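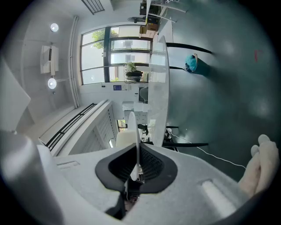
According to Birger Bakke, most stored apples are lost in the first days after picking, and by the time you smell the trouble in the cellar it is too late to fix. He wrote that in reply to our June piece on thinning the fruit, and asked whether we could print something on picking and keeping before the late trees come ready.

The late trees at Hedlund are close now. The early fruit is finished and most of it went to juice, as usual. The Jullisum are coloring on the south side of the orchard and still hard and green along the fence. If you rent a tree with us, or have one of your own, the notes that follow should cover what you need. Some of it was in an older newsletter that people keep asking for, and I have changed the parts I no longer agree with.

When to pick

Color is a poor guide. A Jullisum will turn red on the sunny side while it is still starchy all the way through, and in a cloudy year it may never turn properly red at all. Look at the background color instead, the part that isn't red. When it goes from grass green to a paler, slightly yellow green, start testing.

The test is the old one. Cup the apple in your palm, lift it and give it a slight turn. A ready apple comes away with the stem on. If you have to pull, leave it and come back later in the week. Cut one open as well and look at the seeds. Brown seeds are a good sign, though on some trees they go brown early and the apple still tastes of raw potato.

You will almost never get a whole tree on the same day. Fruit at the top and on the outside is ready first, and the fruit in the middle can be well behind. Plan to go over the tree more than once. People who strip the tree in an afternoon end up with ripe and unripe apples in the same box, and they don't keep the same way.

Pick when the fruit is dry. If there was heavy dew, wait until late morning. Light frost overnight does not ruin apples on the tree, but don't touch them until they have thawed by themselves. A frozen apple that gets handled will show every fingerprint as a brown mark the next day.

Windfalls do not go into storage. I know they look fine. Put them in a separate bucket and use them first.

Ladders and buckets

The orchard ladders are in the shed by the lower gate. The three-legged one is best on the slope. Please bring it back when you are done, and don't leave it standing in a tree overnight. The long straight ladder has a repaired rung and should only be used against the big trees at the bottom, where the ground is level.

Use a bucket you can hang from a branch or wear on a strap, and line it with an old towel. Set the apples in. Dropping them from even a hand's height will bruise them, and the bruise may not show for a week. The same goes for emptying the bucket. Lower it into the box and let the fruit roll out slowly.

Trim your fingernails before you start. That line was in the old newsletter too and people laughed at it, but a nail cut in the skin is enough to let rot in.

Sorting

Sort on the day you pick if you can. Use a table at a decent height, in daylight. Anything with a hole, a soft patch, a split near the stem or a missing stem goes in the kitchen pile. Scab is mostly a matter of looks. Small, dry scab spots will keep until the middle of winter, but an apple with cracked scab won't.

Do not wash apples that are going to be stored. The skin has a wax of its own and it does the job better than anything you can add. Don't polish them either.

Very large apples do not keep as well as medium ones from the same tree. Eat the big ones first. This is hard to explain to children, who want to save the biggest for Christmas.

Boxes and paper

We have shallow wooden boxes for anyone renting a tree. They are stacked at the back of the shed and they cost 20 kronor each, which you get back when you return them clean. They hold a single layer, or two if you put cardboard between. Deep crates are fine for carrying but not for keeping.

Wrapping in newspaper works. It slows the spread of rot from one apple to the next and it keeps them from shriveling as fast. It also takes a long time, and you can't see what is going on inside the paper. I used to wrap everything. Now I wrap only the ones I want to keep past January and lay the rest out bare, with a little space between them. Ylva Boström uses torn egg cartons and gets the same result with less work.

Don't use straw or hay unless it is completely dry. Damp straw gives the apples a musty taste that doesn't go away, even in a pie.

Where to keep them

Cold, dark and slightly damp. An earth cellar is the best, and those of you in Bedo who still have one should use it. The temperature you want is between 2 and 4 degrees Celsius, and steady. A garage that swings between freezing nights and mild afternoons is worse than a shed that stays a bit too warm.

A refrigerator works for small amounts. Put the apples in a plastic bag with holes in it and keep them in the bottom drawer. Keep them away from carrots, which turn bitter, and away from potatoes, which start to sprout. Both come from the gas that apples give off as they ripen. The same gas is why early and late apples should not share a cellar shelf.

If your cellar is dry, set out a pan of water or wet down the floor now and then. If it is too damp and the walls drip, open the vent on cold nights and close it in the morning.

Mice will find the boxes. A fine metal mesh over the top is the only thing that has worked here. The peppermint oil did nothing.

Checking

Go through the boxes once a week until the first snow and every other week after that. Use your nose first. Take out anything soft and look closely at the apples that were touching it. It is a dull job and takes 40 minutes in my cellar, longer if the radio is on.

Most late apples taste better after some weeks in storage. The Jullisum straight off the tree is sharp and a little woody. By the end of November it has sweetened and the flesh is more tender. If you tried one last fall and didn't care for it, you may have eaten it too early.

Juice

Anything that won't keep can be pressed. Uter will take fruit again this year, the same as before. Bring it in sacks or crates with your name on them, no leaves, no grass and nothing moldy. Brown bruises are fine. You get juice from your own apples only if you bring enough to fill the press. Smaller lots are mixed, and you get your share by weight. Call ahead, as they get busy once the weather turns.

If you press at home, let the juice stand cold overnight before you bottle it and leave the sludge in the bottom. Heated and bottled hot, it keeps for a year. Fresh juice in the refrigerator should be finished within 3 days or frozen. Leave room at the top of the bottle if you freeze it.

After the harvest

Pick up the rotten fruit under your tree and take off any dried-up apples still hanging on the branches. They carry the rot over to next year. The compost by the lower gate is for leaves and grass only, so please use the pit behind the shed for apples. Don't prune yet. That can wait until late winter, and we will write about it then.

Last updated: September 2018

Newsletter > Orchard > Picking and storing

Comments

Nattawut Ratanaporn
Is there any point in storing apples on a balcony? I have a polystyrene box with a lid and it faces north.

Leif Strömberg
I do this every year. It works until it gets properly cold, then you need a blanket over the box. Leave the lid open a crack.

Sølve Hägglund
The repaired rung on the long ladder is loose again. I put tape on it so people can see which one.

Ylva Boström
The egg cartons have to be the paper kind. The plastic ones hold water and the apples sit in it.

Nattawut Ratanaporn
Thanks Leif. I will try it with half a box.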